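Open day at the Brasen lab, anyone else go?
Posted December 5, 2024

plirkfan84
back from the open day, typing fast before my shift

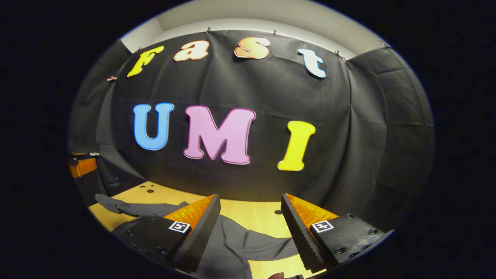
so we got there at 2 and the line for the gripper table was already out the door. They let you try it by hand, cloth folding mostly. My kid got two turns. Way lighter than I figured. Didnt get to see the arm do it by itself, they were running behind

Drostov_dan
went in the morning. arm demo was on then. Folded a towel ok, second one it just kinda pushed around. guy said lighting. sure

c_mulcahy
Caoimhe here, was helping at the door. Second towel was a different fabric, they said so before they started. Sign-in sheet was up to 112 when I left btw

Drostov_dan
must of missed that. still, if a new towel throws it off what's the point

boateng_bay
the point is its an open day lol. I'd rather watch it mess up than watch a video

plirkfan84
agree with boateng. kid liked the big foam letters more than anything, wants a set for her room

Drostov_dan
fine, letters were good. parking was not

c_mulcahy
Lot behind the Plirkia building is free after 5, wasn't on the flyer, sorry. I'll pass it on

boateng_bay
any word on another one? couldnt get my brother off work

c_mulcahy
Not before the holidays. Will post in here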